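Sorting a mixed lot of pushbuttons, green and orange - what goes with what?

Posted in Workshop & Electrical > Switches and controls

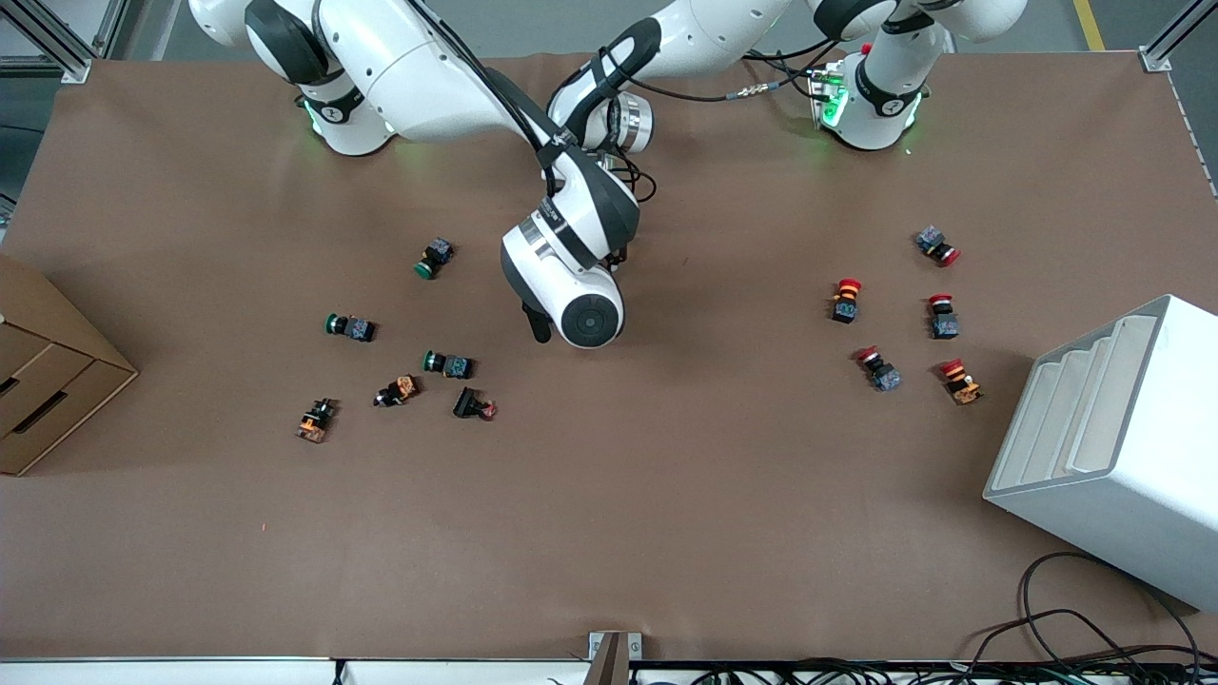 The pushbuttons on the table, in two loose groups.

I took over the parts room at Partington in February and one of the things that came with it was a tray of industrial pushbuttons with no paperwork. I have tipped them out on the table to go through them. There are green ones, and some that are orange and black. One of the green ones has a gray-blue switch body behind the cap. My first thought was to divide them by color and put them in two bins, but a coworker told me color says nothing about how the switch works and I would be making a mess for the next person.

What I would like to know:

Is there a sensible order for sorting these? Should I be testing every one, or only the ones that look worn? And does it matter if they are stored lying loose against each other? Right now they share a tray with terminal screws and bits of cut wire.

I have a basic multimeter and a set of small screwdrivers. The old stock list has an entry that reads "p/buttons, misc, 438" and I can't tell if 438 is a shelf number or somebody's order number. It isn't the quantity.

Noeline Dunstan

3 replies

Teodor Filip

Your coworker is right about the color. The cap tells the operator what the button is for on a particular panel. Green is usually start or on, but people swap caps, and on many makes the cap comes off with a fingernail or a small flat blade. What you need to know for stores is what is behind it.

I would sort in this order.

First, mounting hole size. Measure the threaded part that goes through the panel. Common sizes are 16 mm, 22 mm and 30 mm. A button that doesn't fit the hole is no use to the person asking for it, so this should be the first thing on the label.

Second, momentary or maintained. Press each one and let go. If it springs back, it is momentary. If it stays in until you press it again, it is maintained (some people say latching or push-push). Put these in separate bags even if everything else about them matches. Mixing them up is how a machine ends up doing something odd after a repair.

Third, contacts. Set the meter to continuity with the button connected to nothing. Put the probes on a pair of terminals. If it beeps with the button released and stops when you press, that pair is normally closed. If it is silent and beeps when pressed, it is normally open. Some bodies carry both, so try every pair. The terminals may be marked: 1 and 2, or 11 and 12, is normally closed, and 3 and 4, or 13 and 14, is normally open. Check with the meter anyway.

Fourth, illuminated or plain. If there are two extra terminals, often marked X1 and X2, there is a lamp in it. Write down the lamp voltage if it is printed on the body. Don't guess it and don't try mains on it to find out.

Color comes last, as a note on the label.

Test all of them. It takes 2 minutes each once you have the hang of it, and a worn contact looks the same as a good one from outside. Press each button several times while watching the meter. If the reading jumps or the beep cuts in and out while you hold it down, throw it away. I don't clean contacts on loose stock, it isn't worth the time for a part at this price.

I'd also take a meter reading in ohms on the normally open contacts while pressed. You want close to what the meter shows with the probes touched together. I had one last year that beeped happily and then read 300 ohms when I held it a little off center. That went in the scrap.

On storage - get them out of the tray with the screws and wire. Scraps of wire get in around the terminals and you won't find them until the thing is in a panel. A small resealable bag per button is fine, with the label inside facing out. If the locking ring and gasket are still with the button, screw the ring back on finger tight before you bag it. Loose rings never find their way home.

Cleltley

just put them in a box by color thats what we do. if someone needs one they can look. the orange ones are probably for something specific so ask before you chuck any

Dondgate stores

Agree with most of the long reply above. Two things to add.

Read the side of the body before you start measuring. There is often a type number molded or printed there, sometimes very small, and it may give you hole size, contact arrangement and rating in one go. A flashlight held low to the side helps with molded lettering. Copy the number down exactly, including any letters at the end, as those are often the part that changes between versions.

About the 438. We inherited stock lists in the same style when we took on the old Himmont shelving, and the three-digit numbers there were bin locations. The first digit was the bay, the second the shelf and the third the position. So 438 would be bay 4, shelf 3, position 8. Ours went up to 838. Yours may be different, but if you have labeled bays it is a quick thing to go and look.

If there is a bin there, check it for spare caps and contact blocks before you order anything.

Noeline Dunstan

Thanks. Bay 4 exists, and shelf 3 has position stickers. I will look on Wednesday when the cage is unlocked. Starting with hole size and the type numbers in the meantime, and I've ordered the small bags.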